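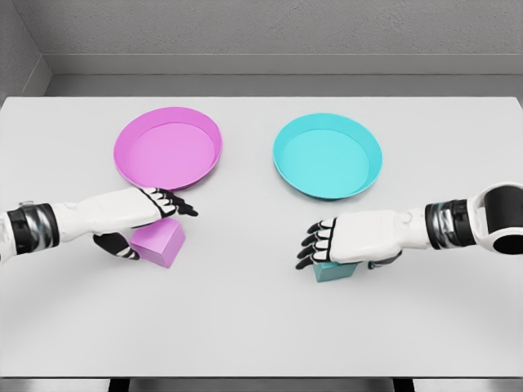

Hartley team puts two robot hands through the same sorting task

26/09/2023

Engineers at Pitoden have finished the first round of a comparison between two controllers for its two-armed robot, using a simulated sorting task before any time is booked on the real machine.

The task is a simple one. Each arm has to pick up a small cube and put it in the tray of the same colour, pink to pink and turquoise to turquoise. Both arms work at once, and a run only counts as a pass if both cubes end up in the right trays and neither has been dropped on the way.

The first controller, Flarkik, plans the whole movement of the arm and fingers before anything moves. The second, Clernum, makes small corrections as it goes, using the simulated camera view. Each was given 700 runs, with the starting positions of the cubes changed slightly every time.

Clernum passed 500 of its runs. Flarkik passed 299, although it was the quicker of the two when it did get both cubes home.

Howard Yeoman, who leads the testing at the company's Hartley office, said most of the failures came down to the thumb.

"The four fingers tend to arrive where you want them," he said. "The thumb has to get down beside the cube without nudging it, and if the cube is sitting at an angle there isn't much room. Flarkik commits to a thumb position early and then it's stuck with it."

A smaller number of runs failed at the other end, when a cube caught the raised rim of the tray on the way in. Raising the release height cured most of these for both controllers, but the results given here are from before that change was made.

The team also tried a plain two-finger gripper in place of the hands. It managed the cubes without much trouble under either controller. Yeoman said that was expected with a shape that has flat sides, and that the hands are being tested with rounder and softer objects in mind — the cubes are only the starting point.

Friction in the simulator is set by hand at present, and the team has yet to check it against the real fingertips. Yeoman said he would not read too much into the gap between the two scores until that has been done.

Tests on the real arms are planned for December. The same cubes and trays will be used, followed by a set of rounder objects which has yet to be chosen.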